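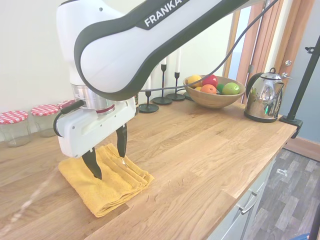

Folding a yellow towel.

Gristik, makers of the Derkau membership script, will change the way affiliate commissions are recorded in version 11. Site owners who run a referral program on Derkau should read this thread before they update. 1/7

At present, a commission is written to the member's balance as soon as an order is placed. From version 11, it will be held as pending until the refund period set by the site owner has ended. Existing balances will not be altered. 2/7

The default refund period is 11 days. Owners may change it under Payments, then Holding Rules. A setting of zero restores the present behavior. 3/7

Referral levels remain limited to 4. Several license holders have asked for more. Gristik has considered these requests and has no plans to raise the limit. 4/7

Sites with more than 400 active affiliates should run the balance export before updating and keep a copy off the server. The update rebuilds the commission table, and pages in the member area will be unavailable while it does so. 5/7

The Sandu payment add-on must be updated at the same time. Older copies of Sandu do not recognize pending commissions and will show them as paid. Owners using the Horklow template need to replace one file, balance.tpl, which is included in the download. Custom edits to that file will have to be entered again by hand. 6/7

Version 11 will be released in May to all holders of a current license. Lapsed licenses may be renewed from the customer area at the usual rate. Questions about custom templates should be sent through the support desk, with the license number in the subject line. Replies to this thread are not monitored. 7/7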